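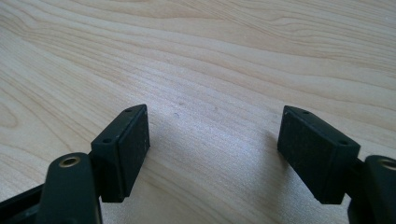
Birkham Public Library - Interlibrary Loan Office
Print | E-mail

1. The Library wishes to inform its members of changes to the interlibrary loan service between Birkham and Platamport. The posts below set out what will change and what members need to do.

2. The new terms were signed on Wed 23 March and apply to all requests placed after that day. Requests already in the queue will be handled under the old terms, including the old renewal limits.

3. Members may now have up to 3 items on loan from Platamport at any one time. An item counts toward this limit from the day it is collected at the desk. Items still in transit do not count.

4. The loan period is 19 days. One renewal is allowed, provided no other member has asked for the item. Renewals may be made by telephone, at the desk, or through the member page. A renewal placed on the due date is accepted until closing time.
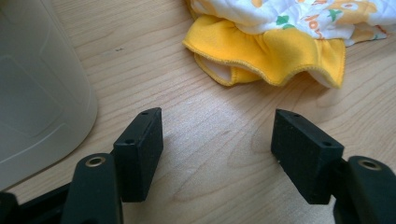

5. Members have asked whether the loan period includes days on which the Library is closed. It does. When a due date falls on a closed day, the item may be returned on the next open day without charge.

6. The shared catalog now lists the Hlongwane Collection of local newspapers and parish registers. Bound volumes remain for use in the reading room only. Copies on microfilm may be requested in the usual way, and a reader for them is available at Birkham by appointment.

7. We thank Anathi Maluleke, who prepared the finding aid for the Hlongwane Collection and corrected a number of dates in the earlier card index. The finding aid can be read at the desk. A printed copy may be bought for 95 cents.

8. Please note that the series titled "Harbor Notices" was entered twice in the catalog, once under its later name. Until this is corrected, members should place their request under the earlier name. Requests under the later name are being returned unfilled.

9. Late items are charged per day at the same rate as our own books. Members with unpaid charges at Platamport will be unable to place new requests at Birkham until these are settled - this includes charges from before the new terms.

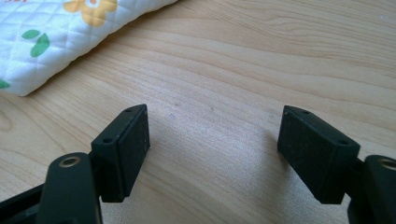

10. Large-print books and audiobooks may also be requested. Supply is limited at present, with 41 large-print titles open to loan between the two libraries. Members who receive books by home delivery should speak to their usual contact at the branch.

11. The Grutis branch will act as a collection point. Members who prefer to collect there should say so when placing the request, as items cannot be moved once they have been sent out. Returns are accepted at Grutis whether or not the item was collected there.

12. School and reading group sets are not covered by these terms. Group leaders should write to the Interlibrary Loan Office and give the title, the number of copies wanted, and the date of the first meeting.

13. Questions on any of the above may be sent to Annatjie Buthelezi, Head of Lending, or left in writing at the main desk. Replies are normally sent within the week.

14. A large-type copy of the full terms is available at all service desks on request.

Print | E-mail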